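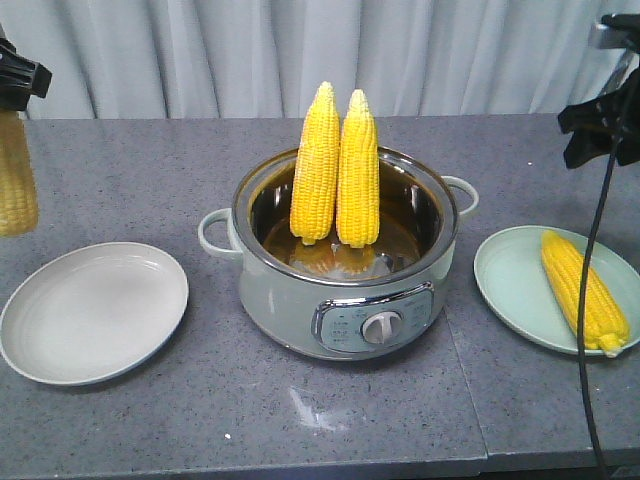

Store-and-forward telehealth

Store-and-forward telehealth, also called asynchronous telehealth, is the collection of clinical information at one site and its later review by a clinician at another. The patient and the reviewer do not need to be present at the same time. Typical material includes still photographs, scans, audio recordings, test results and written histories.

Process

A case begins at the originating site, where a nurse or technician gathers the required files and fills in a referral form. The files are packed together with a patient identifier, encrypted and sent to a server. They are held in a queue until a reviewer opens the case. The reviewer writes a report, which is returned to the referring clinician by the same route. Urgent cases are normally handled by telephone or live video and do not enter the queue.

Most systems reject a case if a required field is blank. Some also check image size and focus before upload, as a poor image found during review means a second visit for the patient.

Fields of use

Dermatology, eye screening, radiology and pathology are the main fields. All four depend on images that can be read without the patient in the room. Use in mental health is less common and is mostly limited to recorded interviews and questionnaires.

Network requirements

Because transfer is not live, the method tolerates slow or broken connections. Software at the originating site keeps a local copy and resumes an interrupted upload from the last complete block. Live video, by contrast, needs a steady connection in both directions for the length of the visit.

Workine system

Workine is a store-and-forward system developed by the software firm Urari for small clinics. The first version was designed by Hema Venkataraman and Min-kyu Ham and was tested at the Sivstead clinic group, where 20 sites sent 3000 skin cases during the trial. Each case was limited to 70 megabytes. A later version added automatic resumption of uploads and a separate queue for eye images - the two types had earlier shared one list.

Limitations

The reviewer cannot examine the patient or ask follow-up questions directly. Missing details must be requested by message, which adds to the response time. Payment rules also differ between insurers, and some cover only live visits.

See also

Remote patient monitoring
Teleradiology
Videoconferencing in health care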